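Bamboo steamer

A bamboo steamer is a round, lidded cooking basket set over boiling water so that rising steam cooks the food inside. It is used across much of East and Southeast Asia for dumplings, buns, fish, rice and vegetables, and has been sold widely in North America as a general kitchen tool. Many of the claims made for it in that market are poorly supported.

Construction

The usual steamer has a rim of bent bamboo strips, pinned or laced, and a slatted or woven floor. Baskets of the same width can be stacked, with one lid on top. Household sizes are given by outside diameter, although makers do not measure alike, and a basket sold as fitting a given wok may not.

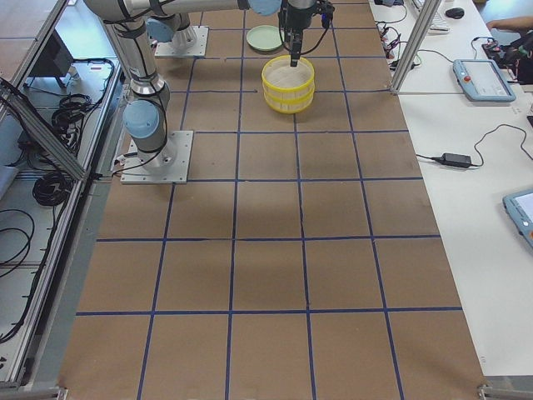 Origins

Sellers often describe the basket as unchanged for thousands of years. Steaming itself is very old in China, where pottery and bronze steaming vessels are well attested. Bamboo rots, however, and the early history of the woven form is harder to trace. Statements that name a single dynasty or inventor should be treated with caution, as they tend to repeat one another without citing a source.

Claimed advantages

The most common claim is that bamboo absorbs moisture and keeps water from dripping onto buns. A woven lid does let steam escape, and a flat metal lid does collect drops. A cloth tied under a metal lid deals with much the same problem, a fact that product pages rarely mention.

A second claim is that bamboo adds a pleasant flavor. A kitchen supply newsletter in Besbridge ran a blind tasting of plain buns with 27 readers and reported that most could not pick out the bamboo batch. The test was small and loosely run, and it settles little. It is still more evidence than the claim's supporters usually offer.

Labels such as "naturally antibacterial" are weaker still. A basket put away damp will grow mold like any other plant material.

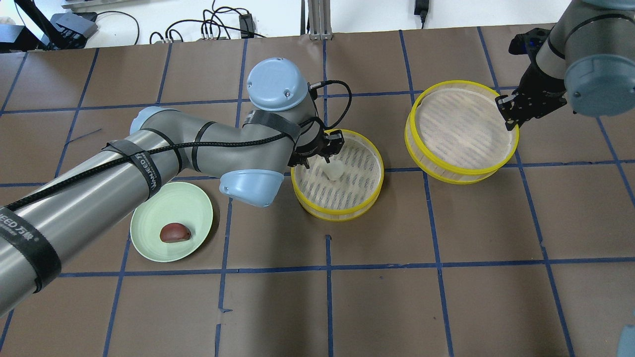
Curnero objected in a letter to the same newsletter that flavor was the wrong thing to test, and that cooks in Plarbridge had always judged a basket by how the bun skins came out. The letter gave no results for skins either.

Care

Most instructions call for rinsing, air drying and storage in an open place. Advice on soaking a new basket varies widely, and the stated times seem to be guesswork. Liners of paper, cabbage leaf or cloth keep dough from sticking to the slats.

See also: Double boiler; Rice cooker; Wok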